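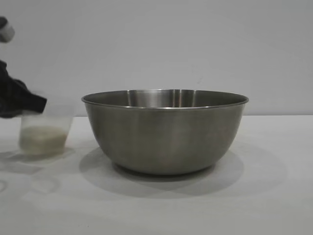 Paora Harawira wrote in under the last post that I had the order of work wrong. In his view the marginal notations should be indexed before the baptisms themselves, on the grounds that a certificate without its notations is worse than no certificate. He also asked why a merged parish needs an index at all when canon law only requires that the books be kept.

On the second point he is correct. Canon 535 requires each parish to have its registers and requires the pastor to see that they are accurately kept and carefully preserved. It says nothing about finding anything in them. A parish with one font and one set of books can get by on memory and the alphabetical pages at the back. Skelgate and Pellgate were joined in November, and the office now holds 32 bound volumes from two churches with different habits. Memory no longer works as a system.

On the first point I disagree, and the rest of this post is mostly about why.

## What a notation is

A baptismal entry is written once. It gives the name of the person baptized, the minister, the parents, the sponsors, the place and date of the baptism, and the date and place of birth. After that the entry keeps collecting information. Confirmation is noted there, and so are marriage, ordination and perpetual profession in a religious institute. A declaration of nullity is sent back and entered too. The church of baptism holds the running record for that person, wherever the later events took place.

When someone prepares for marriage, they are asked for a newly issued certificate with notations. The parish is being asked to read the margin today and copy what is in it. A certificate from childhood will not do, as it can't show anything that came later.

The notation has no independent existence. It hangs on a line. If I index the margins first, I get a list of surnames and events with a volume and page against each, and I still have to go back and read the entry to find out whose margin it was. At Pellgate the older notations give the spouse's name only, written small and at an angle beside the entry. Several drift down far enough to sit beside the next person. You need the entries above and below before you can assign one with any confidence.

## The two sets of books

Skelgate used printed registers with a column for each field and a wide remarks column on the right. The handwriting varies but the layout doesn't. I can work through 85 entries in an evening without losing my place.

Pellgate is slower. The early volumes are plain ruled ledgers with each baptism written as a Latin sentence. First names are Latinized, so James, Jacob and possibly a Jack all come out as Jacobus. Surnames were left alone, spelled as the priest heard them. For the index I enter the name as written in one field and a standard English form in a second. The second is marked as editorial and never gets copied onto a certificate.

Vietnamese names need a rule of their own. The Triệu family appears in both sets of books, with the diacritics in some entries and without them in others, and with the family name first in some and last in others. Where the order was reversed, the index at the back of the Skelgate volume has filed people by given name. I enter the name exactly as it stands, then add a search form with the family name in its own field and the diacritics removed. Sorting on the search form brings all the entries together. Nobody's name has been changed in any book. 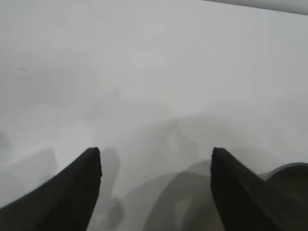 The numbering was the other nuisance. Both parishes numbered their volumes from one, so "Vol. 4, p. 112" was ambiguous the moment the shelves were combined. I considered renumbering the lot in a single run and decided against it. Certificates already issued cite the old numbers, and so does correspondence with other parishes. Each volume keeps the number it has and gets a letter in front, S or P. An inquiry that arrives with no letter can usually be settled from the date and the name of the minister.

## The software

The office has Coltell for contributions and mailing lists, and it came with a sacramental records module. I tested the module on one short volume. My notes:

- It takes one baptism record per person, with no way to mark a second, conditional entry as a separate act.
- Notations are free text, with no date field.
- Sponsors are limited to two. The law now allows one or two, but several of the Pellgate entries list more.
- Export works and keeps accents, which I had not expected.

None of these is fatal for a living parish entering new baptisms. For old books they are a problem, so the index is being kept as a plain spreadsheet with one row per entry and a separate sheet for notations. Each notation row carries the volume, page and line of the entry it belongs to, plus the date of the event and the date it was written in, where either is given. They can be years apart.

The first sheet passed 800 rows last week. The notation sheet is much shorter, and I suspect it should not be. Marriages celebrated elsewhere were supposed to be reported back to the parish of baptism, and a blank margin can mean that nothing happened or that a form never arrived. An index can't tell these apart. For that reason the index is a finding aid and no more. Whoever issues the certificate opens the book.

Lutz Rieger did the same job for three country parishes and sent me his column layout, which I have mostly adopted. He has a column I left out at first, for the condition of the page. I put it in after volume P4, where damp has taken the outer edge of a gathering and the last few words of each notation went with it. Those rows now say "margin incomplete" so that the next person does not read a partial notation as a complete one.

## Corrections

I have been asked twice by relatives whether a misspelled surname can be fixed while I am in there. I can't do that. The person indexing has no business writing in the register. A correction goes through the pastor, with a document to support it, and depending on what is being changed it may have to go to the chancery first. The original stays legible and the correction is noted in the margin with a date and signature. I keep a list of suspected errors by volume and page and hand it over when a volume is done.

Access is the related question. The entries include adoptions and other matters that families did not intend to publish, and some of the people in them are alive. The spreadsheet stays on the office machine. Genealogists who write in are sent what diocesan policy allows for the period in question, and for the recent volumes that is nothing beyond their own entry.

Paora's other suggestion was to photograph every page before going further, and I agree with that one. It needs the chancery's permission and a cradle that will hold the Pellgate ledgers open without pressing on the spines. I have asked about the first. For the second I am looking at foam wedges, and would be glad of measurements from anyone who has cut their own.

Next up is S9, confirmations, which have their own numbering again.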